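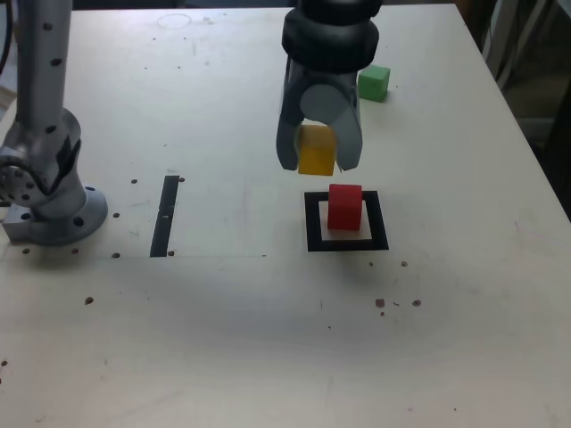
Yellow cube held over the red one, green cube behind.

Notebook – paint adhesion and drying trials, small beech offcuts
10/6/25

Carried on with the drying trials from the last entry. Two waterborne paints on test: the Grullus interior satin and the Hamada matt. Same primer under both, same brush, one coat of primer and two of colour. Offcuts cut from a single board so the grain runs the same way in every piece. End grain was sealed with thinned primer and left overnight before anything else went on.

The shop heater is off for the season and the humidity by the door is higher than by the racking. I moved the drying trays to the racking side and left the hygrometer with them. Readings are on the loose sheet in the back pocket of this book.

Grullus satin. Touch dry well inside the time on the tin. Second coat flowed out better than the first and the brush marks are mostly gone. Thumb test at the end of the day left no print, but a fingernail still dented the film at the corners. Corners are the weak point on every piece so far. Paint draws back from a sharp arris and leaves it thin, so the next batch gets a heavier round-over before priming.

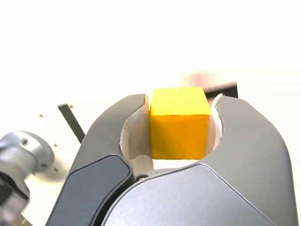 The Hamada matt is slower. It went on thick and needed thinning by a small splash of water before it would brush without dragging. Coverage over the grey primer is good in one coat, poor over bare wood. After the second coat two pieces stuck to the tray where paint had run underneath. Lifted them with a palette knife and lost a strip of film from each. They stay in the test as edge-damage samples, marked on the underside in pencil.

Abrasion rig. Set to 2,000 strokes with the felt pad and the standard weight. The first Grullus piece went the full run and polished up on the high spots without showing primer. The first Hamada piece stopped at 1,788 when the drive belt came off the pulley. Belt is glazed on the inner face. Refitted it, took up the slack on the motor plate and restarted from zero on a fresh piece. Do not pool the two results.

Want to go to 3,000 strokes once the belt has been replaced. No point before then.

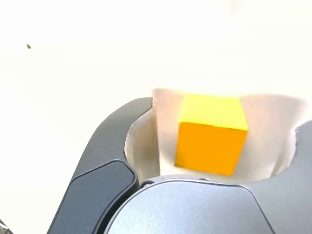

Dilesside Finishing Workshop notebook

Cross-cut tape test, done on one piece of each after the full cure from the July plan was shortened. Grullus lost a few flakes at the intersections. Hamada came away along two of the cuts, down to primer, with the primer itself still sound. That points at the bond between primer and topcoat – probably the primer was left too long and should have been keyed with fine paper first. Will repeat with a light sand at 12 hours.

Sheen looks even by eye under the bench lamp. The gloss meter needs a new calibration tile and I have not trusted its numbers lately.

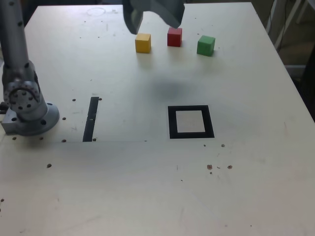

To do

Order a drive belt for the rig, same section, and a spare.
Round over the next batch before priming. Keep two with sharp edges for comparison.
Put the trays on pin boards so nothing sits in its own runs.
Ask Kistivico for the data sheet on the primer, in particular the longest recoat time.
Copy the humidity readings into the shared folder.
Hamada tin has a skin on it. Strain before use and write the opening date on the lid.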